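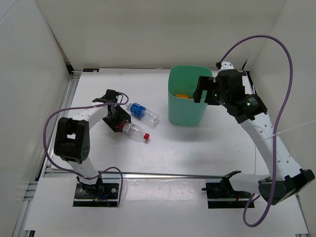

Ex-officials on contractor payrolls, how long should the wait be?

gristmill_jo
So the county's deputy procurement chief left in January and he's already consulting for Arruda, the same outfit that got the Sundcombe radio contract. One year cooling-off, my foot. The rule only covers "lobbying" and he calls it advising. I'd make it five years, no loopholes.

pelican77
Five is nuts. I worked for the state and you'd never hire anybody decent if they couldn't work after. Two years, tops.

gristmill_jo
They can work! Just not for the folks they handed money to.

tbone_ledger
I read the filings last night. Tanon has 814 pages of them and 3,531 dollars in fines, total. That's lunch money — make the fine hurt and I don't care if it's one year or five.

pelican77
OK, I'd sign on to that.

oldwharf
Zeltolano tried bigger fines and the lawyers ate it alive. You need 1,000 signatures to get it on the ballot here, btw. I've got a clipboard if anyone wants it.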